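I caught Abla Matar between test runs at Hostilo, where she looks after the planning software for a two-armed robot that picks up clothes. She'd been at it since 4 and had a cold tea on the go, which she kept forgetting.

I asked what the software does all day. "Dithers, mostly," she said. "The old planner worked out the whole path before it moved anything, and by then the cloth had slumped and the plan was rubbish." The new one, Zein, only looks 2 steps ahead and then has another think. I liked the sound of that (it's how I cook).

Fabric is the bit she gets really animated about! "A mug stays a mug. A shirt is a different shape each time you let go." So Zein doesn't try to model the folds at all. It hunts for an edge worth pinching, gives it a score, and hands the job to whichever arm can reach without knocking into the other one.

That last part cost her most of December. The two arms were run by separate loops, and one was getting its joint readings 27 milliseconds late. "I blamed the cameras for weeks. Sorry, cameras."

I wondered what was next and she pulled a face. "Socks. Ask me about something else."

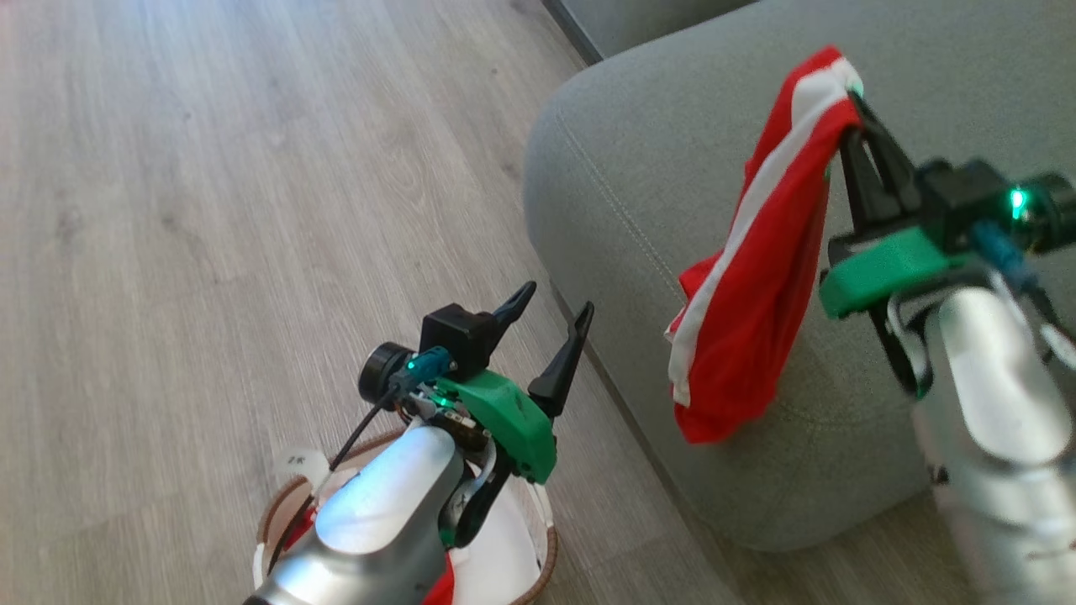
The right gripper holding a red and white garment against the sofa, with the left one open over the basket.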